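Nabila El Ouafi
I have now moved apartments twice in one summer, so please accept this thread as the work of a broken woman with strong opinions about tape.

The first move was planned. The second was because the landlord on Florow Street forgot to mention his nephew, who also had a lease. To the same apartment. Lovely guy. Great plants.

Books. You own more than you think and they weigh more than that. I packed mine in one enormous box the first time because it looked efficient. The bottom fell out on the stairs – all the stairs, one at a time.

Small boxes for books. Big boxes for pillows. I'm thirty-six and I learned this in August.

The cheap tape from the corner store is a sticker with ambitions. Buy the Tretport kind, the one that screams when you pull it. Your neighbors will hate you but you're leaving.

Labels: I wrote "MISC" on over half my boxes. I then spent an evening opening MISC, MISC, MISC and MISC (KITCHEN?) looking for a can opener, while holding a can.

Second time around I wrote three actual items on each one. "Kettle, mugs, the good knife." Found the kettle before the movers had left. Cried a little.
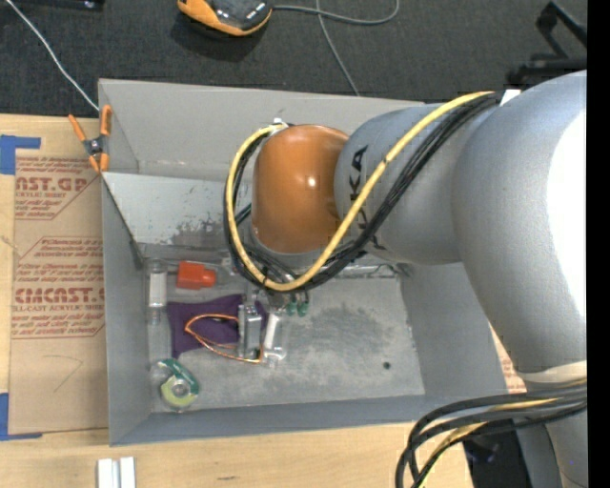

Do you need to empty the dresser drawers before the movers come?

Depends on the dresser. If it's solid and you only have T-shirts in there, most crews will wrap it and go. If it's the flat-pack kind held together by glue and hope, empty it, or the back panel will come off in the hallway and your socks will meet the public.

Speaking of crews. I got three quotes. Erar wanted 400 dollars flat. Lodhi wanted 236 plus "stairs." I asked what stairs cost. They said it depends on the stairs. I described my stairs and there was a long silence.

Went with Erar. They turned up at 5 in the morning. I'd written down 5 in the afternoon. I answered the door in a bath towel and a single oven mitt, which I'd been using to carry a lamp.

Someone asked about plants. Front seat, seat belt on, talk to them if that's your thing. My fern lost half its leaves anyway and is now basically a stick with a reputation.

Deposit stuff: take pictures of every wall, the inside of the oven, and the weird stain that was there when you moved in. Email them to the landlord the same day. Mine replied "nice oven." I have kept this for my records.

Last thing, pack a bag like you're going away for the weekend. Toothbrush, charger, sheets, toilet paper. I remembered everything except the sheets and slept under a shower curtain – a clean one, before you all start.

Muting this now, I have four MISC boxes left and one of them is rattling.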